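Search this site... Go
April
Posted by Gokstead project office

Progress report to Satico: gripper and camera comparison, door approach task

This period covered the simulated part of work package 2. The aim was to compare two camera placements and two grippers on the approach to a half-open interior door, before any hardware time is booked. All runs used the two-arm model with the Misus controller at its default gains.

We completed 47 of the 50 planned runs. The other three stopped on a controller timeout and will be repeated. The body camera was mounted with a strong roll, as agreed at the kickoff, so that the pose estimator had to work without a level floor line. Room layout, door angle and desk items were varied between batches.

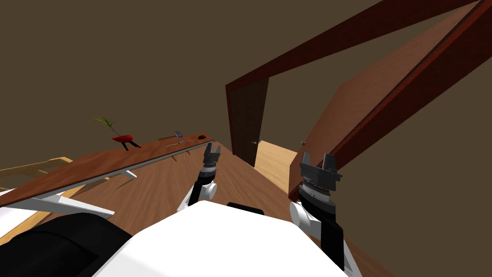 Does the tilted mount hurt the approach?

Less than expected. The estimator lost the handle in 2 runs, both with the arm passing in front of it. Roll alone caused no losses.

Furniture near the door is the larger problem. The planner treats the gap between desk and doorway as free floor and sends the left arm through it, while the right arm has to stay clear of the wood surface on its own side. With both arms forward the margin on the right is small. 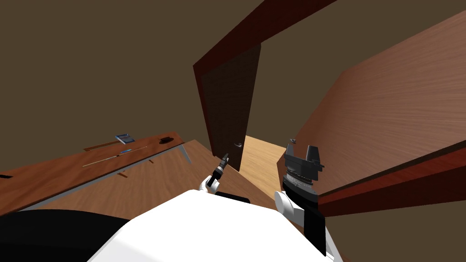
Source: Gokstead simulation renders, body camera

The slim gripper on the left arm hides less of the handle and gave steadier estimates at close range. The wide parallel gripper on the right is easier to position by its fingers, but the housing blocks a good part of the lower view. We tried a higher wrist pose to clear it - this helped the camera and cost reach.

Small items on the desk had no measurable effect on the door estimate. The long stick was picked up as an edge in early batches and is now filtered by length.
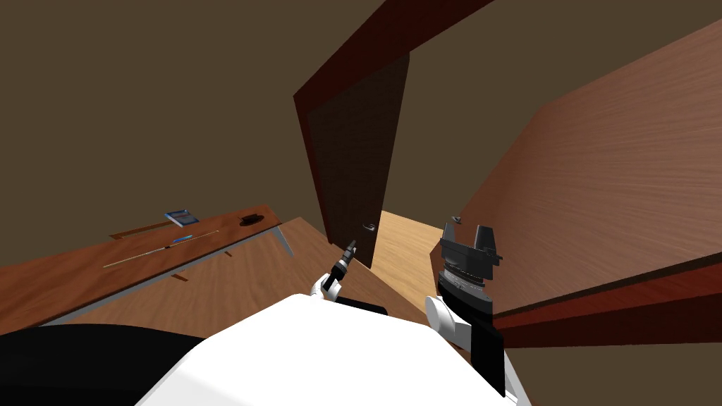
Wrist camera

The second placement looks along the open fingers from close behind. It gives a good view of the gap between them and very little of the room. Dark wood grain at close range produced few stable features, and the red edge strip ended up carrying most of the tracking. On plain surfaces the estimate drifted until the arm moved back.

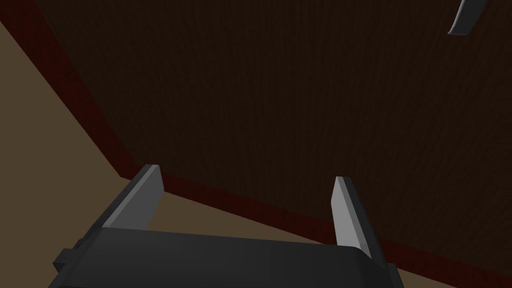 Mudaliar replied that tracking on one colored strip will not survive a change of trim, and asked for a batch with the strip recolored to match the panel before the wrist camera is ranked at all. We agree. The batch is set up and adds 5 runs to the plan.

Next period: repeat the three stopped runs, run the recolored batch, and test both cameras together on one controller clock. Spending is within the budget line for simulation. We request no change to the hardware dates.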